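Hand-held demonstration station, Lonholm workshop
Pre-session safety checklist with comments
Checked 14 December 2019

Please go through the points in order before the first demonstration of the shift. Write OK, NOT OK or N/A, and a comment where something was found. A point with NOT OK stops the session until the supervisor signs.

1. Frame and posts
Upright posts do not move when pushed by hand — OK
Diagonal braces tight — OK
Comment: one bolt on the left brace took a quarter turn. I marked it with paint pen so we can see next time if it has moved.

2. Floor
Striped tape complete at the corners — OK
Rails free of tools and screws — OK
Cables outside the walking path — NOT OK, then corrected
Comment: the cable loop on the right side had come too near to the operator's foot. I moved it back and fixed it with two straps. The same was written in the Ballgate report, so I ask that we order a proper cable cover.

3. Grippers, left and right
Jaws open and close fully without noise — OK
Top plate does not rattle — OK
Cable has slack at the wrist in all positions — OK
Jaw tips without cracks or sharp edge — OK left, worn right
Comment: the right tips have done 3,000 closings by the counter. Widmer advises change at this number. New tips are in the drawer, to be fitted before the next shift.

4. Operator
Sleeves closed at the wrist — OK
No rings, watch or bracelet — OK
Rest of ten minutes after each 200 demonstrations — see comment
Comment: the log shows 300 demonstrations without a rest entered. Maybe the rest was taken and only the writing was forgotten, but I cannot know this. Please write it down. The wrists get tired before the person notices, and a tired demonstration is also poor data for the robot.

5. Work surface and task parts
Surface wiped and dry — OK
Organizer box lid opens flat and stays open — OK
Latches not broken — OK
Small parts counted before and after — OK
Comment: for the sorting task the parts are very light and can jump when the jaws squeeze too hard. Safety glasses are recommended, although the Grerkier procedure does not ask for them. I would like to see this changed.

6. Recording
Both grippers seen by the head camera at rest position — OK
Stop command tested from both hands — OK
Free disk space above 990 GB — OK

Result: session may start. Open actions are the right jaw tips, the cable cover and the rest log. For the start position, both grippers are held clear of the box and the lid is folded back from the operator before recording begins. 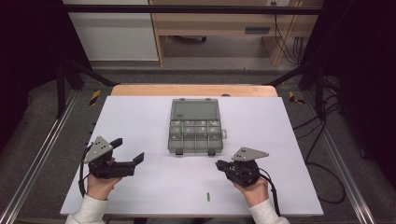
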